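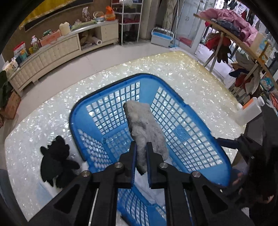
What should be folded first when a full basket comes in from the line?

The thick things: towels, fleece and anything with a waffle or quilted weave. They take up most of the basket, and they make a flat, stable base for the lighter items that go on top.

Sorting before folding

Folding straight from the basket is slow because each item has to be pulled out from under the next. Empty the basket onto a clear table first and sort by cloth, leaving the question of owner until later. Four groups are enough for most households: towelling, flat cottons, fleece and felt, and small items such as gloves and socks. Soft toys that have been through the machine are kept apart, because their filling dries more slowly than the cover.

A smooth, hard tabletop is better than a bed. The cloth slides, creases can be pressed out with the side of the hand, and the working height is kinder to the back. If the top has a decorative or glossy finish, wipe it with a barely damp cloth and dry it before any clean washing goes down. Polish residue marks pale cotton and is difficult to shift. A sheet spread over the near edge also keeps dust off sleeves and hems that hang over the side.

Testing for dryness

Thick weaves feel dry on the face while the fold or hem is still damp. Test at the seam, the label and any double thickness. Hold the cloth there between finger and thumb for a slow count of five, then let go. If the skin feels cool, hang the item up again. A towel that is put away slightly damp will pass the damp on to whatever is stacked against it.

Folding towels

Shake the towel once from the short end. Lay it flat, smooth from the centre outwards, and fold in thirds lengthways. Fold the length in half, then in half again. The folded edge faces the front of the shelf. Waffle towels should not be pulled tight while folding. The cells stretch out of shape and the stack leans.

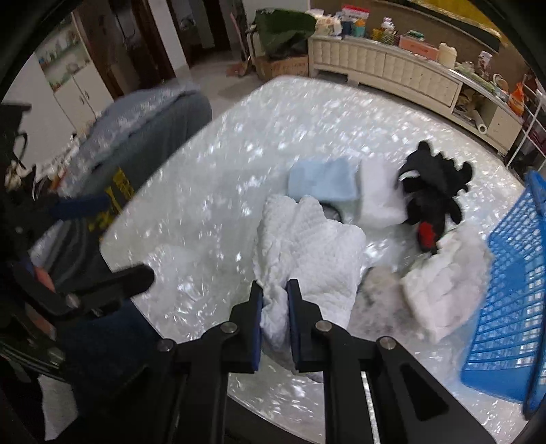 Stack no more than six to a pile, with alternate towels turned end to end so that the hems do not all build up on one side. Cloths of different sizes need separate piles, even when there are only two or three of each.

Fleece and felt

Fleece holds lint from everything it was washed with. Brush it in one direction before folding, or run a dry rubber glove over it. Fold loosely. Felt must be kept flat or rolled, as a sharp crease may remain after the next wash. Neither should be ironed.

Gloves

Dry knitted gloves by the cuff, with pegs on the ribbing only. When dry, pull each finger straight and lay the pair palm to palm. Tucking one cuff inside the other stretches it, and a small clip does the same job.

Choosing a basket

Open-sided plastic baskets let air through and are suitable for washing that is nearly dry. Check the inside for moulding flash around the holes – a thin plastic burr will pull a loop out of a towel. It can be taken off with 800 grit paper, used wet, and the basket then rinsed. Rinse the floor of the basket once a month in any case, as lint and detergent dust collect there.

Using a rack as a halfway stage

A clothes rack will carry folded items on its top rail for an hour or so while the shelves are cleared. Keep dark and red garments below the pale ones for the first few washes, with a gap between. Leave 30 cm between the rack and the wall.

Reader's note

Kieran Ellwood writes from Stirnden that he puts towels back at the bottom of the pile, so that all of them wear at the same rate. The method works on open shelves. In a deep drawer, stand the towels on edge in a row, take from the front and return to the back.

Page last checked by Cyril Tapley, Wednesday, March 24, 2021.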